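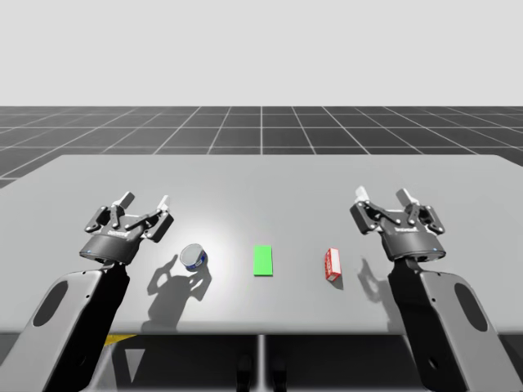

Large light gray table, floor with a grid of thin lines.

Changes to the 76 tram and the 279 bus
Commuter Board > Trams and Buses > Inner Lines

marrowbone_st
Started 12/4/18

Has anybody read the notice at the Panagiotou Square stop? Tresport is moving the morning 76 so it turns back at Sudus instead of running through to the river. If you want the river you get off at Sudus and wait for the 279 bus. The notice is taped inside the shelter behind the trash can and it is one sheet of paper.

I have taken the 76 through to the river since I started at the print shop. I get a seat at Vinomia most mornings and I read until the bridge. With a change in the middle I would rather walk the last part, and I don't think that's what they want me to do.

tealeaf
I saw it. I'm for it. The 76 is late because it gets stuck behind the delivery vans on the bridge approach, and then everybody north of Sudus pays for that. A shorter line will run on time.

marrowbone_st
It gets stuck for one light cycle. The bus has to use the same approach, so it will be stuck behind the same vans.

tealeaf
The bus can go around a van. A tram can't.

Ginnie R
The bus can go around a van if there is room, and by the hardware store there isn't. My sister drives that stretch for work and she parks and walks.

I have a stroller and a three-year-old. Getting off one thing and onto another in the rain is the whole problem for me. The shelter at Sudus has a roof on one side only and the wind comes from the other side. The bus driver is not going to wait while I fold the stroller.

oldpantograph
They tried this before, one August when the bridge rails were being ground. The 279 was supposed to meet every tram. It met some of them. I stood at Sudus and watched the bus pull out while we were still unlocking our doors. I wrote in and got a form letter.

What would fix it is a driver's radio and a rule that the bus holds. That costs nothing.

tealeaf
Holding the bus makes the bus late. You're moving the lateness to the people on the bus.

oldpantograph
Most of the people on the bus at that hour are the people off the tram.

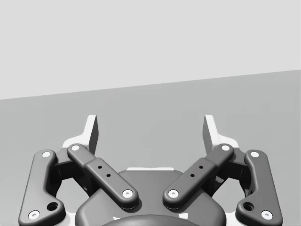
Does one ticket still cover the tram and the bus?
The ticket you buy on the 76 is good on the 279, as long as you tap on the bus within the transfer time printed on the back.

marrowbone_st
Thanks, that part wasn't on the sheet. Is the transfer time counted from when you get on the tram or when you get off?

oldpantograph
From when you tap on. If you ride in from the north end on a slow morning you can run it out before the bus shows up. Then it charges you a second fare and you have to ask for it back.

Ginnie R
It did that to me on the old arrangement. I got it refunded but it took a phone call and then another phone call.

premysl_p
I was on car 1178 this morning and asked the driver. She said the drivers were told the same week as the passengers. She thinks it will be looked at again once the new schedule has been out for a while. She also said the heater in that car is stuck on high and she has reported it, which explains why everyone had their coats in their laps.

For what it's worth I don't mind the change. I get off at Vinomia. But I do mind it being posted in one shelter.

tealeaf
Same name as the Přemysl Polák who wrote the letter about the night trams?

premysl_p
Same person. They didn't answer that one either.

marrowbone_st
So is there any point in writing?

premysl_p
I think so. The last stop they wanted to drop, by the clinic, stayed in after people wrote. I can't prove the letters did it. If you want to complain, do it like this:

1. Use the paper form from the ticket office. The web form cuts you off partway down.

2. Put the line, the stop and the time of the tram at the top. Leave out how long you have been riding. They don't need it and it takes up the box.

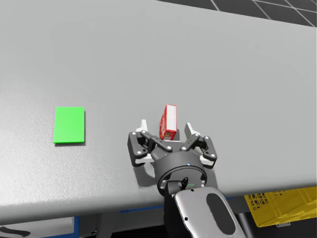 3. Ask for one thing. For this I would ask for the 279 to hold at Sudus until the tram doors have opened.

4. Keep a copy, and write the name of the clerk on it.

Ginnie R
I would ask for the shelter.

oldpantograph
Ask for the shelter on your form and I'll ask for the hold on mine.

tealeaf
I'm going to write in and say I support the shorter line. I'll put in a word for the shelter though. Ginnie is right about the wind.

marrowbone_st
Fair enough. I'm picking up forms tomorrow on the way home. I can leave a few at the bakery counter at Panagiotou Square if they let me.

Ginnie R
Please do. I go by there after daycare - leave me 2 in case I mess one up.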